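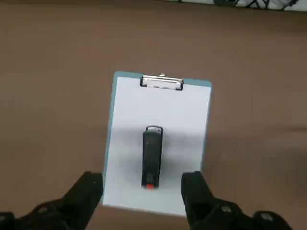
Subject: Re: [durkis-users] Gripper drops force limit after idle
List: durkis-users

On Thursday, someone at Grirkside wrote:
> We see the same thing on two cells. After a long idle the
> fingers close as if no force limit was ever set. Log says the
> limit is 400, the part says otherwise. Does anyone have a
> way to trigger it on purpose? Ours only does it when
> visitors are in the building.

Yes, and it costs one stapler per try.

We've been running desk pick-ups with the Durkis controller and the Segers fingers: stapler on a clipboard, blank sheet under it, fingers come down on either side and close. It had done 2,000 cycles without a complaint. Then we let it sit over lunch, and on cycle 229 of the next batch it squeezed the stapler hard enough to fire a staple across the bench. I was standing closer than the risk assessment says I stand.

To reproduce:

1. Set the limit to 400 and run one pick.
2. Leave the arm enabled and idle until the power saver kicks in.
3. Wake it with a move command. Do not re-home.
4. Close the fingers on something you don't love.

Step 3 is the one that matters. The wake routine reloads the finger settings from the stored defaults, where the limit is 1,000, but the status page goes on showing the old number. So your log is telling you what you asked for.

Workaround: send the limit again after every wake, then read it back from the drive itself. The status page will agree with you whatever you do. Or turn the power saver off, which is what we did, and our electric bill can take it up with Stetitberg.

Please don't test this with a finger, yours or an intern's. The e-stop did work, but it stops the arm and leaves the grip holding, so have a plan for getting things out.

Has anyone tried the June firmware? The release notes say "improved wake behavior" and I'd like to know improved for whom.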